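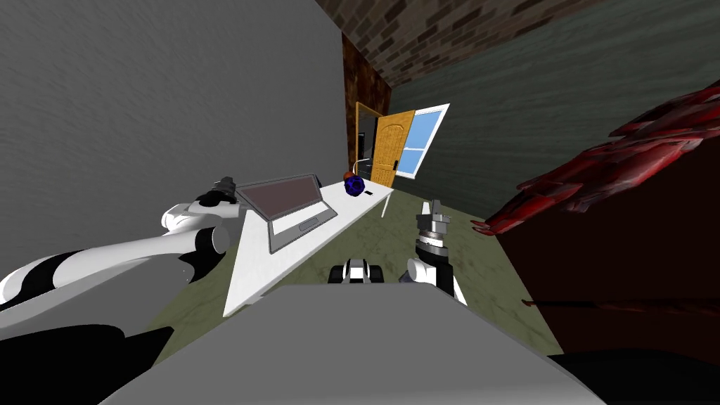

Most arguments about automation at work start with head count. At Usent, a contractor that clears and resets furnished rental units, head count was the wrong place to look. The crew was the same size after the Jekel system was approved for trial. What moved was the work itself, and the pay scale has not followed it.

Before the trial, a room reset was one person's job from door to door. The worker decided what to pick up, in what order, and when the room was done. Under the new procedure those decisions are made in simulation first. A two-armed robot is run through a rendered room with a desk or table, a laptop and a few loose objects, and a crew member reviews each run. The quota is 30 runs per shift.

Kelly Haslam, a crew lead, objects to the way this is classified. Review is logged as "light duty" at the base rate. Yet a reviewer has to know why a laptop should be gripped at the base and why a ball near a table edge is handled early. That knowledge came from years of resets, and the company now uses it without listing it in any job description.

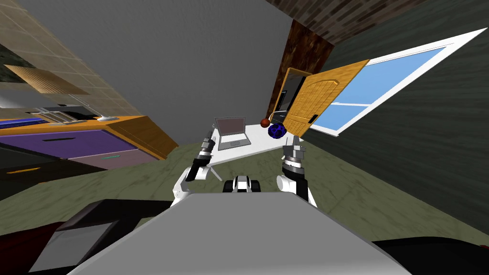
What should change

The rate, first. Usent should create a reviewer grade and pay it from May. Second, the quota should be set by error type. A run that fails on reach takes 2 minutes to mark; a run that fails on judgment can take 43.

Third, crew members should be able to reject a room layout before the runs begin — at present only the engineers can. A poor layout wastes the shift of the person reviewing it, and that person has no means of stopping it.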